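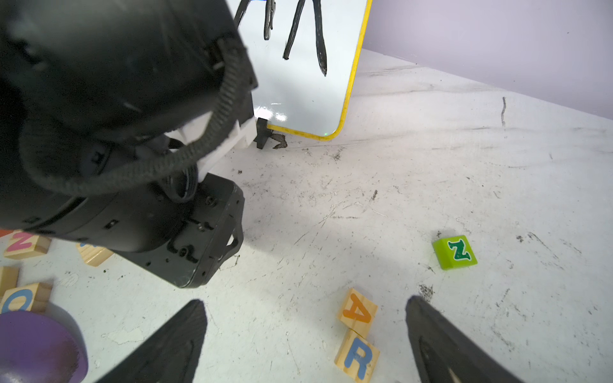 4.2 Planning around the other arm

Figure 3. Wrist view during the block task. The second arm comes in from the left, above several of the letter blocks, while the A and R blocks lie between the fingers of the arm carrying the camera.

Most published planners for two arms treat the partner as a moving obstacle with good manners. Ours treats it as a moving obstacle that also blocks the view. In Figure 3 the other arm takes up nearly half of the image, and the blocks it partly hides are candidates for the next pick. A detector run on this picture alone will report fewer blocks than there are, and will do so with great confidence.

The Galtau planner therefore keeps a block map that outlives any single image. Each entry holds a letter (or a blank, if no letter has been read), a position on the table plane, and an age. When the joint readings of both arms predict that an entry is covered, its age stops counting and the entry is kept. When the entry should be in plain sight and the detector cannot find it, the age runs on, and after 16 missed updates the entry is dropped. Our first version dropped entries after 8, which made the planner brisk and forgetful.

Predicting what is covered needs a model of the arm's outline. We began with the meshes supplied with the Swanson simulator, which describe a clean arm with no wiring. Real arms have cables. The one in Figure 3 loops well outside the housing, and the bare mesh leaves that strip of image open for the detector to misread. We now widen the projected outline on the cable side by a fixed margin, chosen by hand. A learned margin was tried and came out very close to the hand-chosen one, at the cost of a fortnight.

Letters cause a smaller problem. A partly hidden curve may be an O or a C, and the detector will pick one if asked. We stopped asking. Entries with an unsettled letter may be moved aside but may not be placed in a word until a second view agrees.

The scuffs and specks on the tabletop were kept in the training images. An earlier detector, trained on the spotless renders of the Barnstead set, took dark marks for block edges and sent the gripper down to collect them. Adding some 600 images of the worn table removed most of these grasps – the rest are rejected by a height check, a stain being rather flat.

Both arms share one planning queue. An arm that wants to enter an occupied region must wait or pick another block, and ties go to whichever arm has the shorter path out. The Nakberg scheduler we compare against in Section 5 gives ties to the left arm. It has the merit of being easy to explain, and leaves the right arm idle for long stretches.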